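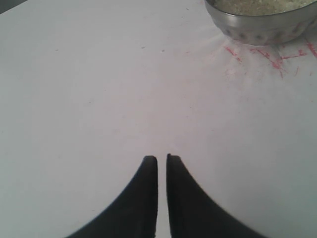 Jintana Suwannarat learned to cook rice from her grandmother, who measured with the first joint of her finger and never owned a cup. "I was maybe six, and I thought everybody's finger was the same length," she laughs, pouring me more tea before I can say no.

She has fed the lunch crowd at Ruangrit for years now, up to 200 plates on a busy day, and she still rinses every batch herself - three changes of water, sometimes four if it's being stubborn.

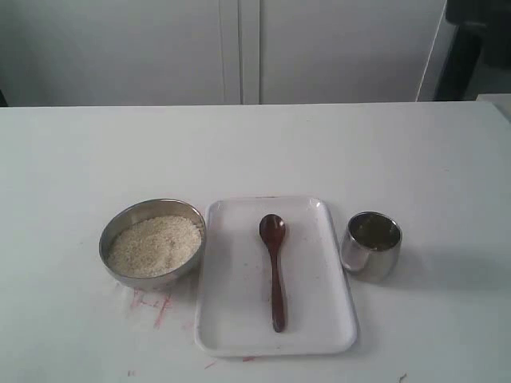
Old rice and new rice are different animals, she tells me, and the new crop that comes in around January wants less water than you'd think. "You have to look at it dry first," she says. A steel bowl heaped nearly to the rim with uncooked grains, some a bit darker or more beige than the rest, is the kind of thing she can happily talk about for 40 minutes.

And the leftovers? "Fried, the next morning, with an egg," she says. "My husband would be very upset otherwise."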